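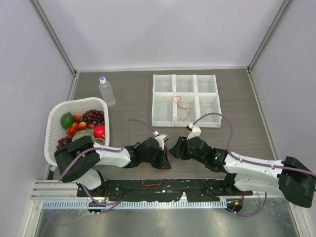 The Drawer of Good Intentions

By Faustine Tessier
Filed under: Home & Garden > Gadgets > The Long Read
Print this story | E-mail this story

There is a drawer in my kitchen that my family calls the Bermuda, and every December, when we go looking for the extension cord for the tree, we have to haul the whole thing out onto the table. Out come the phone chargers, the picture wire, the garden twine, and a knotted lump of something that has been in there since before my daughter was born. It takes me most of an evening, a pot of tea and a fair bit of muttering, and I've often thought (as I'm sure you have!) that if the clever people really wanted to earn my money they'd forget about the talking fridges and build me something that could sort that drawer.

So when a small outfit called Waltden invited me to spend a day watching two robot arms tidy up tangled wire, I said yes before I'd finished reading the message. I even brought my own lump along, in a bread bag.

The work is as homely as it sounds. There's a white tray with six compartments, much like the one you'd keep buttons or screws in, and a tangle belongs in whichever compartment suits its colour: orange with orange, white with white. A four-year-old would have it done before you'd buttered her toast. For a pair of grippers with two fingers apiece, it is a surprisingly big ask, and I found myself leaning in with my elbows on my knees the way my dad used to watch the cricket.

"Fruit is friendly," Kalevi Koskela told me, nodding at the basket of grapes and melon on the table. He has spent 2 years at Waltden teaching arms to pick things up, and he talks about objects the way some people talk about dogs. "An apple stays an apple when you touch it. Wire changes its mind the moment you lay a finger on it. Squeeze one loop and three others go somewhere new." 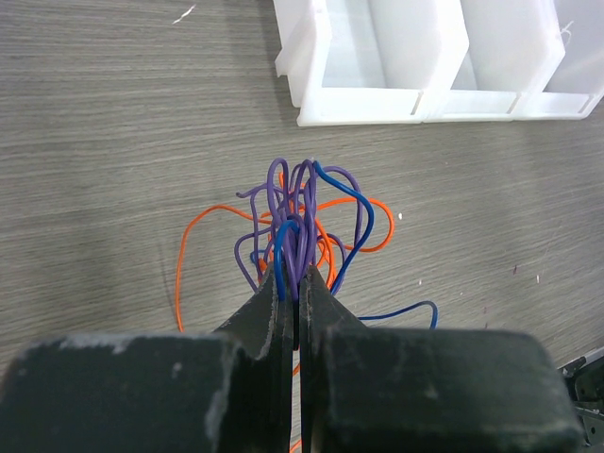 A mixed handful of purple, blue and orange wire in the gripper's fingertips.

You can see his point. My own hands know without being told which strand is likely to give and which will only pull the knot tighter, and I couldn't explain to you how they know it. Apolline Joly, who keeps the team's records, showed me a log of 1159 tries at wire of one sort and another. Her best run of clean pickups in a row, no dropped strands and no second grab, stands at 49. She was proud of that number and I think she was right to be, although she was also quick to say that picking a tangle up is a long way from getting it undone.

We stopped for sandwiches, and I asked the question I'd come to ask, which was when I could have one at home. Gaspard Lebrun, who looks after the money side and has a lovely dry manner, put down his crust and said that a household would want it quiet, safe around toddlers and priced like a dishwasher, and he'd be glad to manage any one of those. He thinks workshops will come first. A repair bench that sees 600 offcuts in a week, all much the same length, is a kinder place to start than the Bermuda.
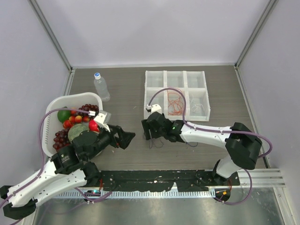 Both arms over the table, with orange and white already in the front row of the tray.

I'll confess I went in expecting to be either frightened or bored, and spent the afternoon feeling oddly fond of the things instead. They're patient, I'll give them that, far more patient than I am by the second cup of tea. But folding the towels, wiping down the high chair, finding the end of the sticky tape? I'd keep your own two hands in good nick for a while yet.

Kalevi had a go at my lump before I left, by the way, with his fingers. He got one charger out of it and handed back the rest.

COMMENTS (3)

Mathis Chevalier: Lovely read. I ran a wiring bench for years and the offcuts bin was always the apprentice's job. Would have traded him for one of these some mornings.

Gran_in_Menine: We have that same drawer, only ours is a biscuit tin. Wrap each cord around a toilet roll tube and write on it what it's for. Costs nothing and doesn't need plugging in.

P. Guillot: Did she ever say what it costs to run? I'd want to know that before I got excited. Also more on the fruit please, my son packs stone fruit and they still do the apricots by hand at his shed.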